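Quiénes somos

Me llamo Telmo Montoya y monté Lokia con mi hermano Cayetano en una nave de Ortuño donde en verano se derretían hasta las bridas. Hacemos pinzas, manejamos pinzas y enseñamos a los robots a usarlas, que parece lo mismo y son tres trabajos distintos (pregúntale a Cayetano, que lleva las facturas). Luego llegaron Iker Villalobos, que programa, y Angus Maihi, que vino de Nueva Zelanda para 11 días y ahí sigue, en la mesa del fondo.

Lo que se nos rompió

En casi todas las páginas como esta te cuentan los premios. Premios tenemos pocos, así que te cuento lo de la tapa.

El 23 de octubre de 2019 estábamos probando Mimeo, nuestro sistema para que un brazo aprenda tareas domésticas a partir de lo que hace una persona. La tarea era de risa: abrir un cubo con tapa abatible. El brazo enganchó el borde, la tapa se atascó y el programa, que no veía fuerza por ningún lado, solo posición, siguió tirando. Saltó la bisagra, saltó la tapa y un trozo de plástico le dio a Iker en la ceja. Dos puntos y un susto enorme. La parada de emergencia funcionaba perfectamente, eso sí, ¡pero la teníamos al otro lado de la mesa!

Estuvimos parados hasta febrero. Revisamos 407 grabaciones y en 30 la pinza llegaba al borde torcida sin que saltara ningún aviso. El fallo llevaba allí desde el principio y lo habíamos tomado por ruido. Patricio Echevarría, de Purnuron, que era entonces nuestro único cliente, podía habernos mandado a paseo y en vez de eso se vino dos tardes a mirar gráficas con nosotros. Le debemos todavía una comida.

Cómo trabajamos ahora

De aquello salieron unas cuantas manías que ya no se discuten:

Toda tarea con tapas, puertas o bisagras la hace primero una persona con las pinzas de mano, sentada en el suelo si hace falta, y se repasa antes de que la toque el brazo.
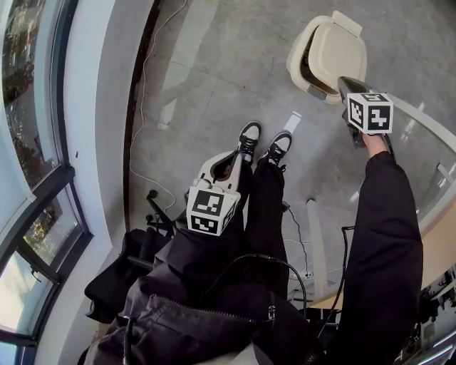 El brazo lleva límite de fuerza, y si lo alcanza suelta y se queda quieto. Pierde tiempo, los clientes a veces protestan, nos da igual.

La seta de emergencia va en la mano de quien mira, y quien mira no programa a la vez.

Gafas siempre. Iker las reparte en la puerta con una cara muy seria.

Si una grabación sale rara, se apunta como rara y se habla el mismo día, aunque sea viernes y estemos todos con la chaqueta puesta.

Ven a vernos

Seguimos en Ortuño, ahora en una oficina con calefacción. Si tienes un cacharro que se abre mal, tráelo, que nos encantan. Escríbenos antes a través del formulario y pregunta por mí o por Cayetano; Angus también contesta, pero tarda más.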